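Screw-top jar

A screw-top jar is a container, nearly always glass when people use the word at home, closed by a lid that turns down onto a thread moulded round the neck. I've been looking after the household pages on this little encyclopedia for 2 years now and I can't believe it took me this long to get to jars, given how many of them I own (my shelf list for the pantry in Proltitz is frankly embarrassing). 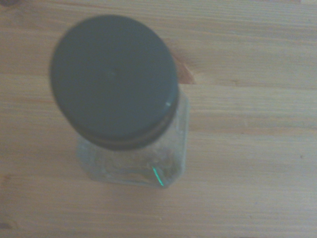
The word gets used loosely. In our family a jar was anything you could get a spoon into, and a bottle was anything you couldn't, and I still think that's as good a rule as any! Shops tend to sort them by what goes inside, so you get jam jars, spice jars, honey jars and so on, even when the glass is much the same.

Parts

The bit you hold is the body. Above it comes the shoulder, where the glass narrows, and then the neck with its thread. On a jam jar the thread is often a set of short slanting ridges, and the lid has little lugs that catch under them, so a quarter turn or so does the job. Plastic lids more often have one continuous thread and want a turn or more. The lid has a flat top and a side, which people in the trade call the skirt. Many skirts are ribbed so that your fingers have something to grip, and if you've ever tried to open a smooth one with buttery hands you'll know why I look for the ribs first.

Inside the lid there is usually a liner, either a separate disc of card or foam or a ring of soft compound stuck to the metal. The liner does the sealing. The thread only pulls it down tight. If a jar leaks, look at the liner before you blame the glass.

Shape

Round bodies are the commonest, and the easiest to scrape clean with a spatula. Square and many-sided bodies sit closer together on a shelf and don't roll if you knock them over, and they look rather smart in a row. The neck stays round whatever the body does, as it has to if the lid is going to turn, so a square jar always has a round hat on, so to speak. The drawback is the corners. Peanut butter goes in there to live.

Loubna Morsy, who wrote the original stub for this page, preferred faceted jars for herbs and round ones for anything sticky, and I've come round to her way of doing things (after a long sulk about mustard).

Lids

Metal lids suit hot filling, where the food goes in hot and the lid gets sucked down as it cools, which gives you that nice pop at the first opening. Plastic ones are better for dry things, creams and anything vinegary that might rust plain metal over time. Dark lids hide stains from turmeric and paprika far better than white ones! Lids are not as interchangeable as you'd hope. I keep the spares in an old Drilham biscuit tin, and in June I tried almost 10 of them on a single jar before I found one that gripped.

Opening a stuck one

Run the lid under warm water, dry it well, then try again with a rubber glove on. For a metal lid you can ease the edge up gently with a teaspoon handle until you hear the air go in. Don't bang it on the worktop, please, glass chips at the rim and you may not spot the chip.

Reuse

Soak the label off in warm soapy water, then rub what's left with a little cooking oil and wash again. Smells stay in the liner, hardly ever in the glass, so a pickle jar with a fresh lid is fine for sugar. Leave the lid off while it's in the cupboard waiting for its next job. I label the side, never the top, as lids wander.

See also: Kilner-type clip jars; Funnels; Labels and how to get them off.

Comments

Abdelilah Abou Zeid
Good page. You could add that a wide rubber band round the lid works as well as the glove. My mother kept one on the tap for it.

gakberg_kitchen
What about the freezer? I've cracked two square ones with soup in.

Loubna Morsy
Leave plenty of room at the top and go for straight-sided round jars sold as freezer safe. I'd never do soup in a square one. Nice to see my stub grown up!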